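Before-you-fly checklist, with my comments

I redo this every July before the long haul out of Oakley. Yes, it's long. Skip whatever doesn't apply to you.

Passport – OK. Mine runs out in 11 months, so fine for this trip. Check yours against the rules for the country you're landing in, and for the one you change planes in too!

Carry-on weight – OK, just. Almost 19 pounds on the bathroom scale, and that's with the heavy boots on my feet.

Wheels and handle – NEEDS WORK. One wheel sticks (cobblestones in Tullitz, my own fault). I'll try a drop of oil tonight.

Power banks – OK. Both in the cabin bag, never in the checked one. I tape over the ports so keys can't get in there.

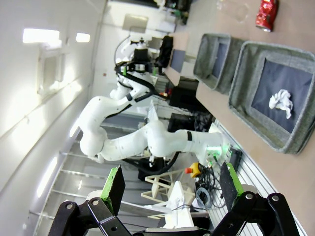 Jad Sayegh wrote in to say I'd left out the tag check: he pulls every old airline sticker off his suitcase before he leaves home, after his bag went to Kurkalach while he stood waiting in Purdale.

Fair point, Jad, and it's on the list now.

Old tags and stickers – DONE. I found four, one of them under the side handle where I never look.

Medicines – OK. Original boxes, all in the cabin bag, plus a few days extra in case we get stuck somewhere.

Seat belt and exits – on board. I count the rows to the nearest exit as soon as I sit down, even on the short hops.

Travel insurance – STILL OPEN. The baggage limit is 3,000 and I need to ask if that covers the camera. Calling them at lunch.

– Imke Sauerland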